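Notes from the Wumeck open day, November

We arrived at 9 in the morning, and Vilmos Vass took our group of six through the offices at Hidby. The subject was the new sign-in without passwords, which will come to the Wumeck desktop program in the next release. The old plug-in for browsers will be closed, and users must export their data before.

In the support room they had 86 open tickets on the wall screen, most of them about lost recovery codes. I asked if the codes can be printed. They can, but only from the web version.

Lunch was soup and dark bread, very good.

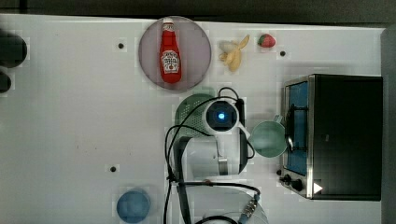

Sadia Mughal objected that the export stops at 500 entries, and that her office has many more. Vass wrote this down and promised an answer by email. The afternoon talk was on backups, in room 2.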